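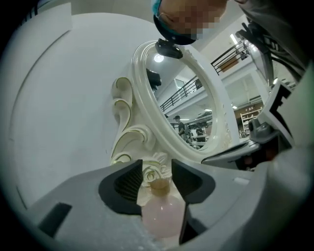 My grandmother sold the house on Ferell Street to a man who wanted it for the parking, and she gave me one afternoon to take what I liked. I took the perfume. You have to understand, she wore the same scent for my entire life, a thing called Tutik, and they quit making it when I was in high school, so whatever she had left was it. A little pink glass bottle with a cork-like cap, sitting near the white oval mirror, and I walked past it two times before I let myself pick it up!

She watched me do it. "That's 300 dollars you're holding," she said, and I laughed, and she didn't.
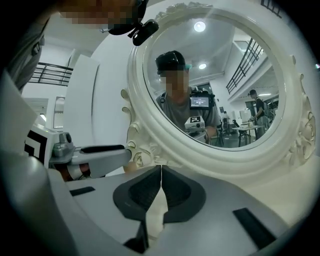 So I drove home with it in my coat pocket (28 miles, both hands on the wheel like a student driver) and the whole way I kept thinking I could smell her kitchen. Onions, radiator, Tutik. I pulled over by the Antoniuk bakery and just sat there a while with the hazards on, feeling pretty silly.

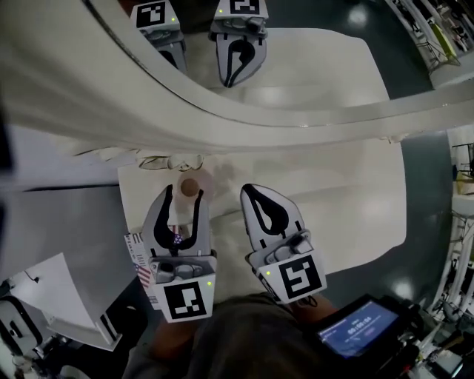

The second afternoon

She called in July to say she wanted it back. Only for one evening, there was a dance at her new building and she had a dress and everything. I drove over that same day, and she put a drop behind each ear, then one behind mine, and handed me her purse to carry.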